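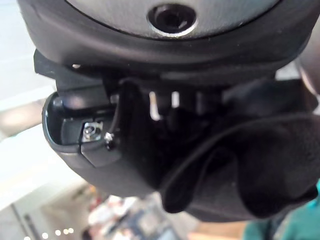
第 161 页

第五章　夹爪末端的故障与安全

读到这一章，您大概已经把前面几章的运动学和控制器调试都走过一遍了，说不定还在实验台上熬过几个不太愉快的晚上。前面我们谈的多是手臂怎样走到该去的地方，现在要谈的是手臂走到了以后，最末端那一小截出了毛病该怎么办。这一截体积不大，价钱在整机里也往往不算高，可是维修记录翻开来，和它有关的页数总是特别多。我教这门课这些年，学生来敲门问的故障，也常常从这里开始。

先讲一件旧事。Restska 有一家做织物回收的工厂，装了一条分拣线，承包方是 Grorkano，夹爪控制软件用的是 Feltura。那年八月，线上的一台手臂在下午快换班的时候停了下来，屏幕报的是“目标丢失”。当班的操作员按手册复位，手臂回到原点，重新下探，闭合，抬起，又报“目标丢失”。这样来回了几次，她换了一筐料，故障不见了，于是记录本上只留下一句“已恢复”。第二天同一个时段，同样的报警又来了，这一回手臂抬到一半突然顿住，力矩保护动作，把一件旧外套连同半筐布料悬在了传送带上方。

没有人受伤，设备也没有大的损坏，从统计的角度看，连事故都算不上。可是项目组后来把两天的日志摊开来对照，越看越觉得不舒服。第一天的每一次“目标丢失”，夹爪电流其实都比空抓时高出一截，说明指间是有东西的，只不过视觉模块没有在预期的位置找到那件衣服，软件便信了视觉，没有去理会电流。复位程序接着命令手指张开、手臂回原点，而一根带子这时还绕在手指根部。换料的时候带子碰巧滑脱，问题就这样藏过了一夜。

我很喜欢用这件事开头，一来它平淡，和大家将来会碰到的情形很接近；二来本章要讲的东西，差不多都能在里面找到影子：传感器之间说法不一致时听谁的，复位到底清除了什么，柔软的物体怎样把一个本来很好懂的机构变得难懂，还有一句写得太简短的记录会让后来的人多走多少路。您不妨先把书合上想一想，假如那天下午站在控制柜旁边的是您，第一步会做什么。写下来，夹在这一页，学完全章再翻回来看。

学习要求

学完本章，您应当能够：
区分夹持端的机械故障、传感故障和判断逻辑故障，并为每一类找到日志里的依据；
说明柔性物体缠绕的形成过程，写出一份可以照着执行的脱缠步骤；
在手臂带有残余力矩时，判断人能不能靠近，以及从哪一侧靠近；
写一份别人看得懂的故障记录。

预备知识是第三章的力矩估计和第四章的状态机。如果状态机那一章您读得匆忙，建议先回去把“保护停止”和“急停”的差别再看一遍，后面会反复用到，到时候再补就有些吃力了。

5.1　软的东西为什么难抓

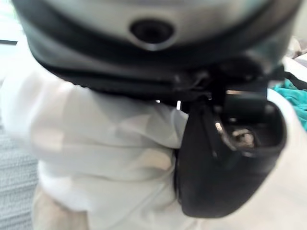

刚性零件有固定的外形，夹错了位置，偏差多半可以量出来，改一改坐标就好；织物和软包没有这样的便利，它的形状由重力、摩擦和上一次被碰到的方式共同决定，同一件东西抓十次，可能有十种样子。初学者写抓取程序，常常把注意力都放在大块的布面上，因为布面容易分割，颜色也明显。请留意黑色小袋和它周围那一大片堆皱的白布：布占去的地方最多，真正需要提防的却是袋口敞开处那枚小金属扣，还有从旁边伸出去的那条窄黑带。带子能绕，扣件能勾，敞开的袋口能让指尖探进去以后退不出来。黑色的东西挨着黑色的机构，深度图上很容易连成一片，算法便分不清哪里是工件，哪里是自己。Costache 的培训讲义把这一类细部统称为“钩挂源”，本书沿用这个叫法。

有了这个词，缠绕的过程就好讲多了。它通常经过两个阶段。第一阶段是进入：手指下探时，钩挂源落进手指与外壳之间的缝隙，或者落进手指背后的凹处。这时候电流几乎没有变化，从外面也未必看得出来，手臂照常往下走。第二阶段是收紧：手指闭合或者手臂抬起，带子被拉直，摩擦力随着包角增大而迅速上升，读过绳索摩擦那一节的同学会认得这个指数关系。等到力矩保护动作，带子往往已经吃得很紧，这时再张开手指，有时能松开，有时会把它带进更深的缝里去。

Restska 的那台手臂，第二天停下来时正处在收紧阶段。软件里写的复位动作是“张开、抬升、回原点”，对刚性零件来说十分合理，用在这里却等于继续拉。后来改过的顺序是先沿原路下放，卸掉载荷，再张开，停一停，看电流是否回到空载的水平，确认以后才允许抬升。多出来的时间不长，产线主管起初嫌慢，用了一阵也就习惯了。完整的流程放在 5.4 节，并附有状态图，您可以对照自己手上的控制器修改，但请不要把电流阈值照抄过去，每台夹爪的减速比和磨损情况都不一样，阈值要自己测。

顺便说一说紧固件。夹爪外面的螺母、螺钉头、支架棱边和走线，对布料来说同样是钩挂源，只是长在机器这一侧。检查时人们习惯只看它们松没松，很少有人用手背隔着一块薄布，从手指根部慢慢抹到外壳，看看哪里会挂住。我劝您养成这个习惯，在断电并且挂好锁的前提下做，抹到哪里布料发涩，就在点检表上画个记号。线缆的弯曲处尤其要多抹一遍，它拱起来的弧度会随着姿态改变，停在原点时服服帖帖，到了下探姿态就可能张成一个小环。

5.2　靠近之前

停住的手臂和安全的手臂是两回事，这句话您在第二章已经见过，我还是忍不住要再啰嗦一次。保护停止以后，电机可能仍然通电，抱闸可能仍在承受载荷，被拉紧的带子里也还存着一部分能量。这时候伸手去扯，带子一松，手臂会有一个小小的回弹，幅度也许只有几厘米，但手指正好在那里。因此脱缠的第一步永远是确认能量状态，第二步才轮到工具。剪刀可以用，而且应当就放在控制柜旁边固定的位置，选圆头的，下剪之前先用另一只工具托住悬着的布料，人站在手臂回弹方向的侧面。

托住布料这件事听起来琐碎，我见过的实习报告里却有一大半漏写了它。布料一旦落下去，带动筐子或者传送带上的其他东西，旁边的人下意识伸手去接，麻烦就从这里开始。请在做本章实验之前，和同组的同学把分工说清楚：谁看示教器，谁托料，谁动剪刀，谁有权喊停。喊停的人喊了以后，其余的人先把手收回来，有什么疑问等站定了再讨论。

思考题

5-1　在 Restska 的例子里，如果第一天的记录本上除了“已恢复”还能多写两行，您认为应当写什么？请按照班组同事能看懂的方式写出来。

5-2　视觉报告指间无物，电流报告指间有物。请列出造成这种矛盾的几种可能，并为每一种设计一个不需要人靠近就能完成的检验动作。

5-3　取一只带背带的软包，在断电的夹爪上用手模拟下探和闭合，观察背带从哪条缝隙进入，再改变软包的摆放方向重复几次，把结果画成草图，留到 5.3 节讨论时使用。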